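Umavent Garment Care – About Us

Home / Services / Price list / Drop-off points / About us / Contact

About Umavent

Umavent is a garment finishing and folding service. We wash, press, inspect, fold and pack clothing for private customers, small shops and costume departments. The work is done at a single site on Prollmont Road, and all items received at our drop-off points are brought there for processing.

The company was set up by Gergely Juhász, who had previously run the finishing room at Szekeres, a shirt maker. The first premises had one pressing station and 2 folding tables. We moved to the present building in September of the following year and have added to the equipment in stages since then. Gergely remains the managing director and still writes the folding specifications.

What we handle

The bulk of the work is shirts and blouses. We also take dresses, table linen, uniforms and lightweight jackets. We do not take leather, fur, down-filled items or anything with electrical parts. Wedding dresses are accepted by appointment and are quoted one at a time.

In our last full year we processed 1,676 individual orders. An order may be a single blouse or a full rail, so the figure says little about volume by weight, and we do not publish a weight figure.

How an item moves through the building

Each item is tagged at intake. The tag is a heat-sealed paper strip carrying an order number and a fold code, and it is attached to the care label, never to the face fabric. Items are sorted by fiber, then by color, then by finish. Prints on a white ground are kept apart from solid colors and are washed in their own loads at the lowest temperature the care label supports.

After washing, items are hung or dried flat according to the label. Pressing follows on the same day where possible. Pressed items rest on a rail before folding. A shirt folded straight off the press tends to set hard creases at the fold lines, and these have to be pressed out again by the customer.

Folding is done by hand on wooden tables. The tables are wiped down at the start of each shift and again after any item that sheds lint. The garment is laid flat, the placket is straightened, the sleeves are brought over the body, and the sides and hem follow.

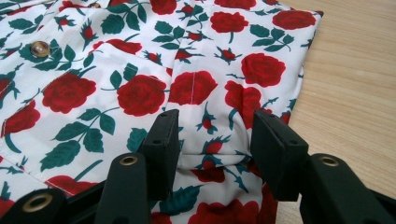
Fold codes are recorded on the order so that a returning customer gets the same result each time. Code A is the retail fold, with the collar up and the buttons centered. Code B is the drawer fold, narrower and with one extra turn at the hem. Code C is the suitcase fold, which leaves the body in halves and keeps pressure off the buttons. Customers who have no preference are given Code B. Code A takes the longest and carries a small surcharge, listed on the price page.

Inspection

Inspection takes place twice: once at intake and once at the folding table. At intake we look for stains, missing buttons, open seams and pulled threads, and write down what we find. The note goes back to the customer with the finished order. At the folding table we check the same points again, together with the seams and the alignment of the placket.

Patterned fabric takes longer to inspect than plain. A small mark can sit inside a flower or along a stem and be read as part of the print. For this reason the inspection step for prints is done by touch as well as by eye, with the cloth turned and lifted in sections.

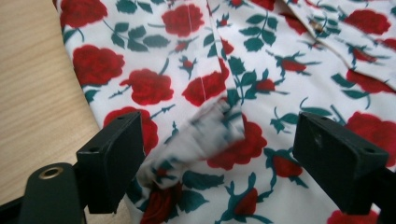 Rose-print fabric on the table, with a fold lifted between the grips.

Minor repairs are offered at this stage. We replace buttons, close seams and re-stitch hems up to the length of one sleeve opening. Replacement buttons come from our own stock, which currently runs to 971 types. Where no match is available we call the customer before sewing on a near match – color is the usual problem, size less often. Larger alterations are passed on to a tailor of the customer's choice.

Packing

Folded items are wrapped in acid-free tissue and packed in flat cartons. A standard carton holds up to five shirts. Plastic sleeves are available on request for items being sent on by mail. Hangers are supplied for Code H orders (hanging, no fold) and may be returned to any drop-off point.

Records

We use the order system Vadorum for tags, fold codes and inspection notes. Customers with an account can see their notes online and change a fold code up to the point at which the item reaches the folding table. Notes are kept for two years and then deleted. Customers without an account receive the same notes on paper.

Staff and training

New folding staff train for six weeks. The first two weeks are spent on plain cotton shirts, the next two on blouses and slippery fabrics, and the last two on prints, pleats and mixed orders. Each trainee folds around 100 items under supervision before working alone. The fold is measured against a template for width, and the collar position is checked with a straightedge.

Smooth fabrics are the most common cause of refolds. The layers slide over one another while the second side is being brought in, and the finished width comes out uneven. Trainees are taught to hold the first fold at the hem while the upper half is turned.

Visiting and contact

The Prollmont Road counter is open Monday to Friday from 8 a.m. to 5:30 p.m. Orders handed in before noon are tagged the same day. Standard turnaround is three working days, or five for items needing repair. The counter will be closed on Thu 5 May for maintenance of the boiler. Drop-off points will accept items as normal on that day, and these will be tagged the next morning.

Questions about an order should include the order number from the tag or receipt. Shops and costume departments wishing to open a trade account can ask for the application form at the counter or through the contact page.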